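Home Products Planning FAQ Contact

Budgeting for a Soft Gripper Cell: Common Questions

8/2/20
By Yamuna Poduval

These are the questions that come up most when a shop asks Costden for a quote on a picking cell. The answers assume mixed soft goods and one arm per table.

What should I price first, the arm or the gripper?

Price the gripper first. The arm is the bigger line on the quote, but the gripper decides what you can pick, how much payload you have left and how often you stop to change parts. Customers who choose the arm first sometimes find they have paid for reach they don't use.

How many sets of fingers should I order?

Order 4 sets per arm for the first year. One is on the robot, one is on the shelf next to it, and the other two cover wear and mistakes. Fingers are a consumable, so put them under supplies and not under capital equipment. Your accounting department may want this in writing before the order goes in.

Do I need a camera at the wrist?

For mixed bins, yes. An overhead camera loses the item once the arm reaches over it. Budget for the camera, the cable, a mounting bracket and a spare cable. The spare cable is cheap and is the part most often left off the list.

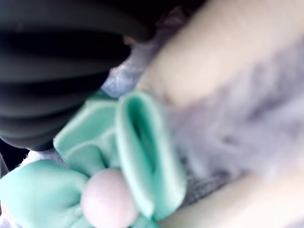 Soft goods take more planning than boxes, and the quote should show it. A carton has edges and a flat top. Fabric folds over itself, and neighboring items get in the way. With a ribbed black finger coming down over satiny mint-green folds, and fuzzy gray fabric right beside them, the software has to decide where one item stops and the next one starts. Close up, the wrist view can also be badly blurred. Ask your vendor how the system handles a poor view, whether it takes a second look or simply goes ahead, and get that answer before you agree on a cycle rate. A rate measured on cartons should not be used in a soft goods budget.

How long does setup take?

Plan on 15 working days from delivery to the first supervised shift. Mechanical work takes up the early part. The rest is test picking with your own stock. If you send samples ahead of time, send the difficult ones too.

Can I lease?

Yes. Erard and Grulon arms can both be leased through us on a 32-month term. Fingers, cables and brackets are not included in the lease. The gripper body is.

What does the yearly service plan cover?

It covers one visit, software updates and phone support during business hours. It does not cover damage from a collision or moving the cell to another building. Moving it within the same room is covered once.

How much floor space do I need?

The Thambiah table is our standard base. Leave 5 feet clear on the side where the bins are loaded and enough room behind it to open the control cabinet door fully. Measure the door swing before you order. If the cell is going against a wall, tell us which side.

Who should be in the planning call?

Someone who knows the stock, someone who can approve the money and whoever will run the cell day to day. Tahsin Sivakumar handles these calls and will send a worksheet beforehand. Please fill in the page on item types even if the rest is blank.

Do quotes expire?

Quotes issued in June or later are good through the end of the year. Older ones need to be reissued, and finger prices may change.

Share 7 shares 2 comments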